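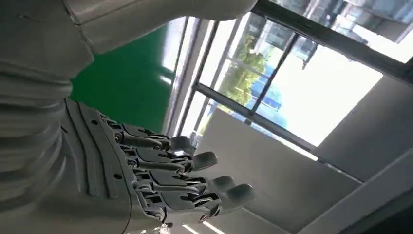 Gray mechanical hand with four jointed fingers

Holtier paper mill open day

The mill at Holtier opens to the public once a year, in October. I took the bus from Skernach, which leaves at 9 and stops at the main gate. Entry was free. Visitors get a paper badge and a pair of foam earplugs, and you need the earplugs in the machine hall.

The tour begins in the pulp yard. Bales of sorted office paper are stacked under a long roof, and a conveyor carries them to the pulper, a round tank with a rotor at the bottom. The smell is something like wet cardboard and not as strong as I expected. Staples and plastic windows from envelopes are screened out in the next building. A bucket of them was set out on a table so people could put a hand in.

The paper machine itself was built by Bistus and fills most of the main hall. The wet end is where pulp is sprayed onto a moving mesh. By the far end it has passed over the drying cylinders and comes off as a roll. Our guide gave the speed as 838 meters a minute on the day, a little over the 828 they plan for. The hall was very warm and several people went out early to wait by the door.

After that we saw the finishing room, where big rolls are cut down into small ones and wrapped. Most of the output is plain brown paper for bags. A smaller line makes the Fikre notebooks sold in school supply stores, and they had seconds for sale at the exit, mostly with crooked covers. I bought two.

The water treatment part was shut this year, so the full tour took nearly 14 minutes less than the printed schedule said. There was time left for the sheet-making table, where you dip a frame in a vat and press your own page. The line was long and mostly children.

Lunch was soup and rolls in the staff canteen, cash only. Parking fills up by late morning. The last bus back to Skernach leaves from the gate, on the side across from the weighbridge.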